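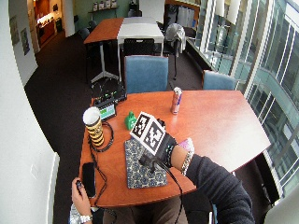 The large meeting room at Woltaseck is to stay open to every tenant in the building, without a booking charge, until at least October. Pindedow, the firm that runs the offices, had planned to start charging for it in June but has dropped the idea after a consultation with the companies that use it.

The room is the one with the long curved table, the blue chairs and the tall windows down one side. It was used mostly for board meetings when the building opened. These days it is booked for all sorts of other work, from interviews and training to jobs that need more tabletop than a desk can offer. Pindedow says it took 991 bookings in the past year, more than the two smaller rooms put together.

The consultation drew 166 replies. Most people were against a charge, and a good many used the space for comments to raise a different matter altogether: what can and can't be put on the table.

The rules until now have been strict on paper. Food and open drinks were not allowed, bags were to be kept on the floor, and anything brought in had to be taken away again at the end of the slot. In practice people have brought in what they needed for the day, drinks included, and the sign on the door has been ignored for as long as most tenants can remember.

Under the new rules, which take effect next month, drinks are allowed as long as they are in a can, a bottle or a cup with a lid. Phones, folders, small bottles and other personal bits may be left out during a booking. Mugs from the kitchen are still banned, as are hot meals.

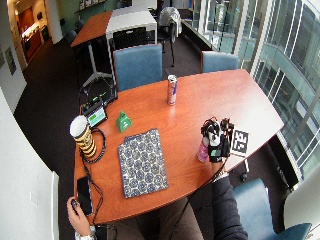 One reader, replying to our earlier piece on the charge, said the drinks rule was fair enough but that the real trouble was marks on the wood. The reader had used the room twice this spring and found rings on the table both times, and asked why there had never been any coasters.

There will be some now. Pindedow has ordered a set from Bimex, the company that supplied the furniture, along with two felt mats for anyone working with something heavy or sharp-edged. The order came to £160 and has been paid for out of the building's general budget – tenants will not see it on their bills. The coasters will be kept in the cupboard by the door and should go back there after use.

Bimex will also come in to treat the tabletop. The work is expected to take one evening and the room will be closed from 5 pm that day. A date will be put up in the lift and sent to the main contact at each company.

Skov, which has the offices on the floor below and is one of the heaviest users of the room, had asked for longer slots as part of the consultation. Its case was that setting up can eat into the first half hour, and that people then have to start packing away well before the end. Pindedow has agreed to this in part. Slots in the morning will stay at two hours, but afternoons can be booked as a single block from 1 pm.

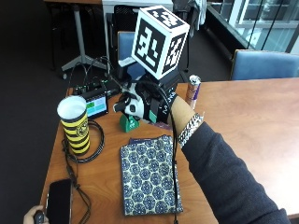
Afternoon blocks can be booked up to three weeks ahead and each company may hold two at a time. A block not taken up by 1.30 pm will be released to whoever asks first at reception. Evening use stays as it is, by arrangement only.

Cables are the one point left open. Several replies asked for sockets in the floor under the table so that leads do not have to cross the carpet, which Pindedow says it will look at when the carpet is next replaced. Until then leads should be kept clear of the door.

The building has 200 desks and all of them are let. Pindedow said it would look at the question of a charge again in the autumn and would write to tenants before making any change. The new rules can be read at reception, and comments on them are being taken there until the end of the month.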